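**Zavala hall: floor fund update**

The floor fund stood at $3,335 at the end of March, up from 3,000 the month before. The flooring firm, Voro, has now sent two quotes, one for a full replacement and one for repairs only. Both are pinned up by the office door.

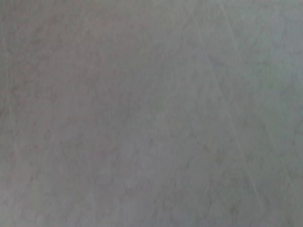

*Gray, close up.*

Members can leave comments on the quotes until the end of April - a note in the office box is fine. Evening classes stay in the small room for now, and the Udska Street door opens at 6 p.m. as usual.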